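Section 7: When a gripper stops closing (or closes when you didn't ask)

I wrote this section after a bad Sunday when the left gripper of our Plulis pair quit halfway through a run and I lost most of the afternoon blaming the wrong part. If you're reading it because yours just did the same thing, take your fingers out of the jaw area first, then come back and start at step 1.

What the fault looks like

You squeeze the handle and the fingers lag, or stay open, or snap shut a moment late. On the Fidinside screen the width reading freezes while the position trace keeps moving along happily, so at a glance everything seems fine. That's what fooled me! I had 219 runs saved before I noticed the left width line was flat on a whole bunch of them. Patricio Núñez went through them all with me and we threw out every one where the line didn't move.

If you see fault code 400, that's a lost signal from the handle. Code 200 is only a low-rate warning, and you can finish the run you're on before you look into it.

CAUTION: A gripper that has lost its signal can close the instant the signal comes back. I got a nice pinch on the thumb this way. Keep your other hand, your sleeves and anybody helping you clear of the fingers until you've finished step 6.

Before you start

You'll want the small hex key from the Plulis box, a dry cloth, and a couple of light objects you don't mind denting. I use kitchen stuff, a pouch and a plastic tub with a lid, nothing heavy and nothing made of glass.

Steps

1. Stop the recording and hit Hold in Fidinside. Don't just close the window — the handles stay live if you do.

2. Set both grippers down on the table with the fingers pointing away from you, and let go.

3. Unplug the cable of the bad gripper at the box end. Leave the handle end alone for now.

4. Run your hand along the whole cable, slowly. You're feeling for a kink or a flat spot, especially in the last stretch before the handle. Mine had been squashed under a stand, and you couldn't see a thing from the outside.

5. If the cable feels good, swap it with the one from the other gripper and plug both in again. If the fault moves to the other side, it's the cable. If it stays put, it's the handle, so stop here and send it to Sasteck. Please don't open it up (Trinidad Garrido did, and there's a spring in there that she never found again).

6. Release Hold with nobody touching either gripper. Wait for both width readings to settle, then squeeze each handle 2 times, all the way, in empty air.

7. Check the marker plates. They get bumped when you're wrestling with cables, and a loose plate gives you a position error that looks a lot like a signal fault. Snug the screws with the hex key, but go easy on them.

8. Do a slow practice run with your light objects. Bring one gripper up to the tub and leave the other open off to the side, then trade. Watch the width lines, not your hands, which is harder than it sounds, so get somebody to read them out to you if you can. Josefina Ulloa does this for me and she's merciless about it.

NOTE: Leave slack in both cables while you do step 8. If you feel a tug when you reach across the table, reroute before you go on. A tight cable can pass every test when you're standing still and then drop out the moment you stretch.

If it comes back

Write down which side it was, the code, and where your arms were when it happened. Qusai Mahasneh at Sasteck asked me for all of that the first time I called and I had none of it. Keep the bad recording too, and label it so it doesn't end up mixed in with the good ones. Replacement cables come in the left and right lengths, and the bag they come in doesn't say which is which, so lay the new one next to the old one before you plug it in.

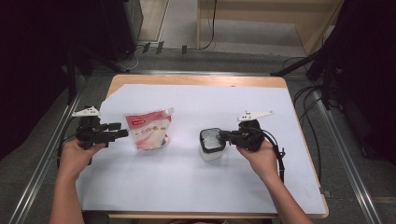
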